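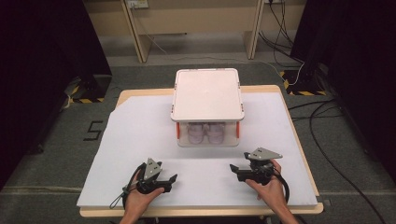 Two handheld grippers at a work table, facing a latched storage box with two cups inside.

22 August 2024
By the Medmont Equipment Planning Desk

We use cookies to remember your settings and count visits. Accept | Manage

Budget for the Pads, Not Only the Arms

Every May, laboratories and small manufacturers submit their equipment requests for the coming year, and every May the same error appears in them. The large items are priced with care. The parts that touch the work are placed under "supplies" and given whatever is left.

Medmont reviewed 76 such requests this year. Only 9 carried a separate line for gripper pads, linkage parts and cables. The remainder assumed that a gripper, once purchased, would stay as it was on the day of delivery. It is difficult to imagine the same assumption being made for a delivery van and its tires.

Contact surfaces wear because they are doing the job they were bought for. A pad that closes on hard plastic all day will scuff, lift at the edges and in time begin to shred. 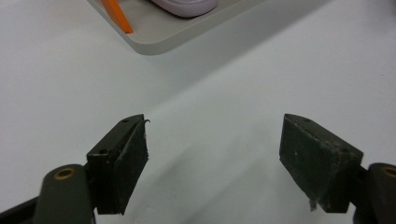 A department that has planned for this replaces the pads and goes on working. One that has not must file a purchase request, and the median wait for an unplanned request in our review was 26 working days. During that period the bench, the floor space and the staff are still being paid for.

We therefore recommend that wear parts be approved together with the equipment and for the same term. The Jillix project adopted this practice two years ago, and its unplanned orders fell from 141 to a level its finance office no longer reports separately. Chuensuk has since followed, with a smaller reserve.

Some managers object that a standing reserve invites waste - a fair concern, and one that a quarterly stock check should settle. Unspent funds can be returned. Lost weeks cannot be entered in next year's budget.

Related items
Leasing or Buying: Notes from the Brolow Workshop
How Long Should a Service Contract Run?
Planning Floor Space for Shared Benches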